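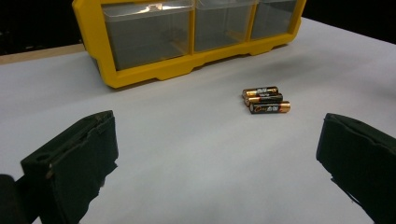

February, bench notes, Drumow hand-held gripper (trial kit from Stireda)

Second session with the kit and I'm still grinning. Deok-su set up the drawer task: AA batteries on the white sheet, yellow organizer behind them, pick up a battery and put it away in a drawer. 20 takes before lunch, 4 thrown out (my wrist wandered, nothing wrong with the tool).

What I like so far: the trigger is light, and the fingers close evenly even when I come in at a lazy angle. A battery lying on its side is a mean little object - round, slick, keen to roll - and I had expected much more chasing. Boyang tried it cold, no instructions, and was recording good takes inside ten minutes!

Less good: the finger edges. There's wear along the tops of both, and the right one has a thin strip of material hanging off the lower inner edge. I want to know if the pads can be bought separately before we say yes to a second unit. Tanveer is writing to Stireda.

Also, keep the organizer far enough back that there is a clear stretch of sheet to start from. The approach looks much smoother on playback.
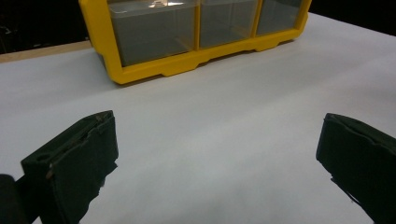 To do

- Export all takes and check that file 174 opens (it stalled at 2:40 pm)
- Trim the hanging strip? Ask Meifang first
- Try the middle drawer with the left hand
- Qiuyue wants the kit for an afternoon, go through charging with her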